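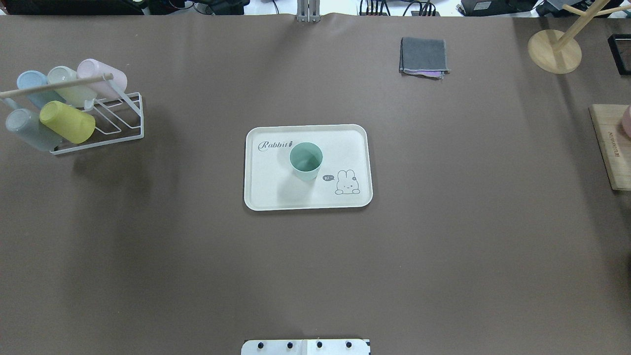 One reader wrote in after the February issue to say that heat embossing had cost her a kitchen towel, a bamboo skewer and most of a Sunday, and could we please go back to recommending ordinary ink. We could. But the replies to her letter ran 47 to one in favor of more embossing, so the heat gun stays plugged in for another month.

Her trouble was static, and it's everybody's trouble. You stamp a nice crisp sentiment, you pour on the white powder, you tap off the extra, and your card looks as if it has been out in light snow. Rub the cardstock with an anti-static pouch first. If you don't own one, a used dryer sheet does nearly as well and makes your birthday cards smell like pillowcases. Do the whole panel, including the corners you swear you won't be stamping on.

Next is the ink. Clear embossing ink is slow to dry, and this is the one time in papercraft when slowness is on your side. Regular dye ink gives you a few seconds and then the powder slides right off. Pigment ink sits somewhere in the middle and has moods.

Then heat. Let the gun warm up while it's pointed at nothing you care about, and bring it in from underneath the card if you can. The powder goes from grainy to glossy all at once. Stop there. Keep going and it sinks into the paper and turns a bit greasy, a look I've tried to pass off as "vintage" on at least two wedding cards.
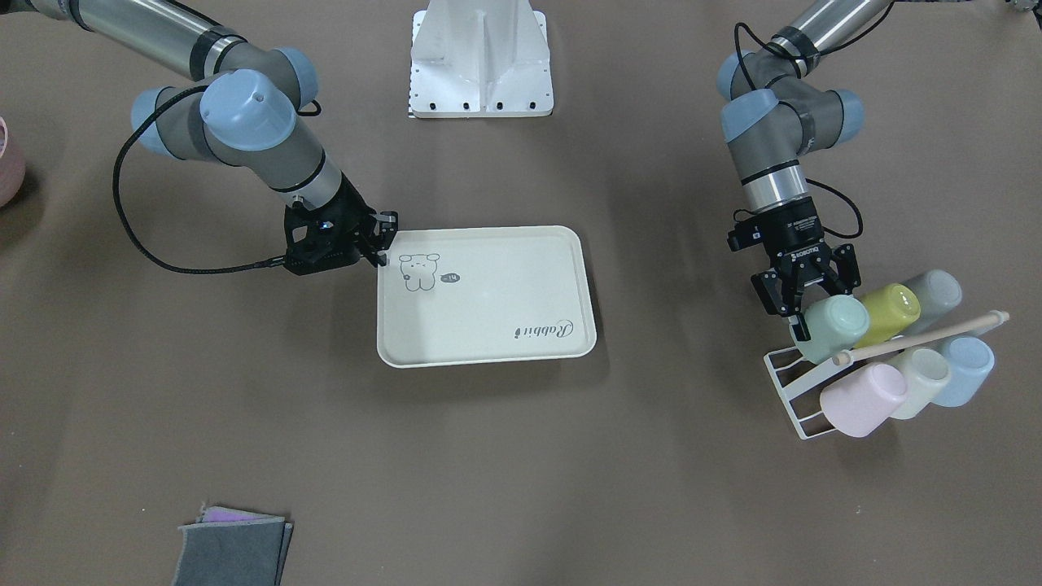 ## What's on at the Wollby workshop

We still have spaces at the Wollby embossing afternoon. Bring one background stamp, one sentiment and a fine brush for flicking away strays. Powders are provided in white, gold and a color the label calls Tristside Moss, which came out closer to pea soup on my test card and has grown on me since. Heat guns are shared between two people, so please be civil about the extension cord.

The Voloddale swap-by-mail closes with 278 cards in the box. Everyone who sent a set of six will get six back, none of them your own unless I've been careless with the envelopes again. Theme was "spring, but not tulips," and I can report a great many daffodils.

A few people asked about the Dumitrescu alphabet set. It has been restocked, it has its ampersand back, and the letter Q is still slightly larger than its neighbors. I've stopped lining it up and started putting it in on a tilt, as if I meant it.

If you're stamping a long word with single letters, work from the middle letter outward.

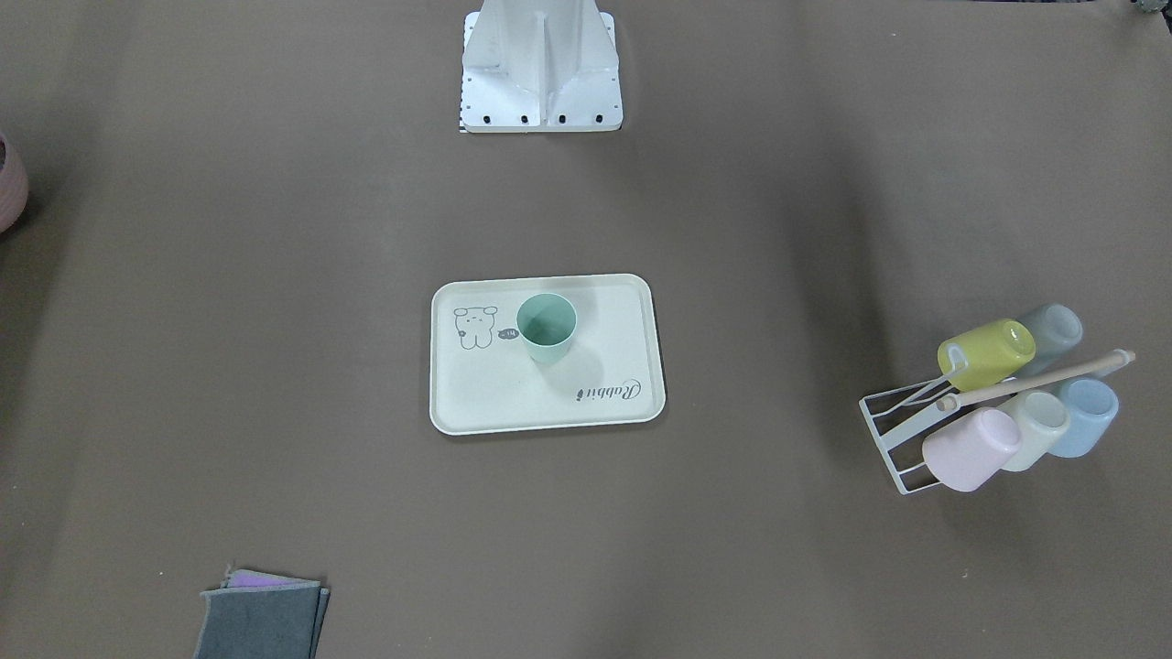

It feels wrong for the first few tries, particularly with an even number of letters, but you won't end up with "Congratulatio" and half an inch of remorse. Pencil a faint baseline, and leave it alone until the ink is fully dry before you go anywhere near it with an eraser. I have a drawer of gray smudges that can speak to this.

Next issue: die-cut windows, and what to do with all the little pieces you couldn't bring yourself to throw away.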